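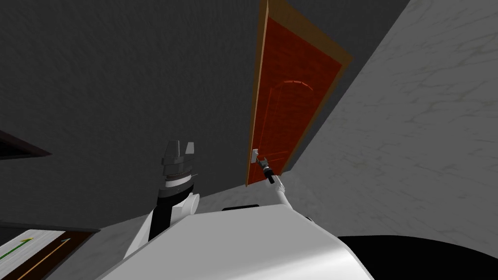

Fig. 11. Red-orange door with silver lever handle

4. Fitting the Prukimix door closer

4.1 Before you start

Please check that the door moves freely and does not touch the frame. The closer cannot correct a door that hangs badly. It is suitable for inside doors up to 35 kg.

Caution: Keep fingers away from the arm while the spring is under tension.

4.2 Mounting

1. Decide on which side the door opens and turn the paper template to this side.
2. Tape the template to the upper corner of the door, on the side of the hinges.
3. Mark the four holes and drill them with a 3 mm bit.
4. Fix the body with the long screws. The adjusting valves must point to the hinges.
5. Fix the shoe to the frame with the short screws.
6. Connect the arm and tighten the nut by hand, then one half turn with the wrench.

Note: For frames narrower than 46 mm, order the Barkiseck bracket separately.

4.3 Setting the speed

1. Open the door fully and let it go.
2. If it closes too fast, turn valve 1 a little to the right.
3. If the latch does not catch, turn valve 2 a little to the left.

Caution: Never remove a valve completely. The oil will come out and the closer cannot be repaired.

Filed under: Door hardware > Closers > Installation

Fornberg Service Desk | Contact | Back to top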